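Bestlow cafés start a deposit on takeaway cups

Cafés and canteens in Bestlow will ask customers to pay a small deposit on takeaway cups from September. The town council agreed on the plan in July, after a trial in the streets near the harbour which lasted through the spring.

The new system replaces paper cups with plastic ones that can be washed and used again. A customer pays the deposit together with the drink and gets it back when the cup is returned. It is not necessary to return it to the same café. Any place that has the sign of the scheme on its door must take the cup, also when it is dirty and without a lid.

In total 124 places have joined until now. Most of them are cafés and bakeries, but the list includes also the hospital canteen, the two cinemas and the kiosk at the bus station. The council hopes that the larger petrol stations will follow before the winter.

The washing will be done by Lepik, a company from the neighbouring town of Clandisari, which already cleans plates and glasses for schools in the region. Its vans will collect used cups every morning before seven o'clock and bring clean ones at the same time. During the trial the collection was in the afternoon, and several café owners complained that the van blocked the street when they had most customers.

The trial began with 3,000 cups. According to the council's report, the cafés which took part filled 302 fewer rubbish bags than in the same months of the year before. The report says also that some cups never came back, mainly in the weeks when the first tourist boats arrived. For this reason the information on the deposit will now be printed in four languages.
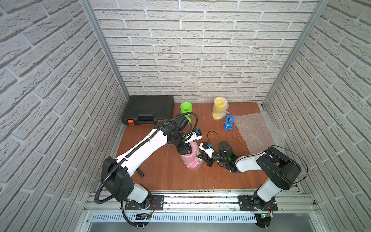
A green plastic cup on a wooden tabletop, with two robot arms.

Not everybody in the trade is satisfied. The local association of café owners has written to the council that small places do not have enough room to keep the used cups until the next morning. In a letter to its members it says that a bakery with one counter and a narrow kitchen cannot be treated in the same way as a canteen. The association asks for a second collection in the summer months, when the shops are open until late in the evening.

The council answers that a second collection would make the scheme too expensive in the first year. Instead, it offers closed boxes which can stand in a back yard or under the stairs. The boxes are free of charge for places with fewer than ten seats. By the end of the application period, 178 boxes had been ordered, and the council has asked the supplier to make more of them.

Customers who prefer to bring their own cup may continue to do so. The cafés are not obliged to give a lower price for this, but many in the old town already do it. Paper cups will still be allowed at outdoor markets and at sports events until the end of next year. After that the council will decide again.

There is also a question about the deposit machines. The company Endar wants to place two of them in Bestlow, one at the railway station and one beside the library, so that people can return their cups when the cafés are closed. The machines pay the money back to a bank card. The council has given permission for the station, but the place beside the library is not yet decided, as the pavement there is narrow and must stay free for wheelchairs and prams.

In Clandisari the local politicians follow the plan with interest. The two towns share many commuters, who buy their coffee in one town and throw away the cup in the other. A common deposit would be practical for them, but Clandisari has not set aside money for it in this year's budget.

Cafés that wish to join can still send the form to the environment office at the town hall. The office is open until four in the afternoon, and the form can be filled in there with help from the staff.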